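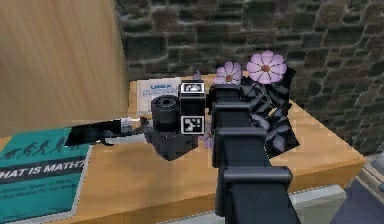

A light tan wooden table, the shade you're after when the oil has gone on thin.

How to Oil a Wooden Table (and Keep It Looking Good)

Last updated 20/03/2026

I love oiling tables. It's the one job in the house where you put in an evening and get something you can run your hand over every morning after that! If you've got a bare or tired wooden top and you've been putting this off, you can do it with very little gear.

What you'll need

Sandpaper in 120 and 220 grit
A sanding block
A vacuum with a brush head
Lint-free cotton rags, more than you think
Hardwax oil or plain tung oil
A white nylon pad
Gloves
A metal can with a lid, half full of water

I use the natural hardwax oil from Younis. A small can did my kitchen table with plenty left over. Trarkport makes a good one too, a little yellower, and I'd pick it for oak but not for maple or birch.

Step 1: Find out what's on there now

Put a few drops of water on the wood and wait. If they soak in and leave a dark spot, the wood is bare or the old oil has worn out, and you can go straight to sanding. If they sit up in beads after 9 minutes, there's still a working finish. Oil won't get through varnish, so a varnished top has to be stripped first – that's a whole separate job.

Step 2: Sand with the grain

Start with 120 and go along the boards, never across them. Cross-grain scratches hide beautifully until the oil hits them, and then they're all you see. Vacuum, then go over everything again with 220. I used to finish with 300 grit and my tables came out a bit patchy, as the wood was too smooth to take much oil. Stop at 220.

Wipe the top with a barely damp rag, let it dry, and knock back any fuzzy bits by hand. Don't lean on the corners! They round over fast.

Step 3: First coat

Stir the can well (shaking makes bubbles). Pour a puddle the size of a cookie, spread it with the nylon pad, and keep working it until the wood stops drinking. Do a third of the table at a time. The color jumps out right away and it's my favorite part of the whole thing.

After fifteen minutes, wipe off everything that's still sitting on the surface. Wipe again with a clean rag. If it feels sticky, you haven't wiped enough.

Step 4: Wait, then go again

Leave it overnight with a window cracked. In a damp August I've had to wait two nights. Rub lightly with a dry pad and put on a second coat, thinner than the first. Desktops are fine with two, and kitchen tables get a third from me.

About those rags

Oily rags can heat up and catch fire on their own. Put them in the water can as you finish with each one, put the lid on, and check how your town wants them thrown out.

Looking after it

Give it a week before you put anything wet or hot on it. After that, use a soft cloth and mild soap. For water rings, rub a dab of oil in with the nylon pad and buff – most of mine have gone in one try.

Next up: fixing a wobbly leg on a flea market table from Wondport.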